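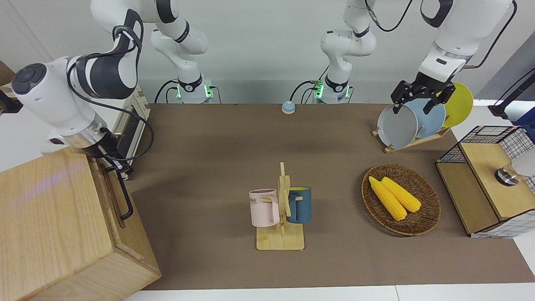 Home Files Notes About Contact

# Nanau table set: dishes

Hi! I keep this card next to the files so I don't have to answer the same emails every December. Nanau is my long-running folder of tabletop tidying — plates into racks, mugs onto trees, that kind of everyday kitchen stuff.

## What's in it

- a light-wood dish rack with plates in gray, light blue and yellow
- a wooden mug tree
- a little call bell (I'm fond of the bell, so it stays)
- a big light-wood box with a black handle

The brown tabletop is the same all through this part. There are 584 clips, up to 300 frames each.

## Things I'd want to know

Plates lean and overlap in the rack, so if you're labeling them, go by color first. I tried going front to back and made a mess of it. Zlatko Stojanović redid my labels for the plates, and his are the ones in the `plates` folder. Mine are in `old` — please don't use them!

Split is in `split.txt`. Last edited Apr 23, 2025.

Related

- Tultance: drawers and cutlery
- Popescu shelf set
- Bostov laundry notes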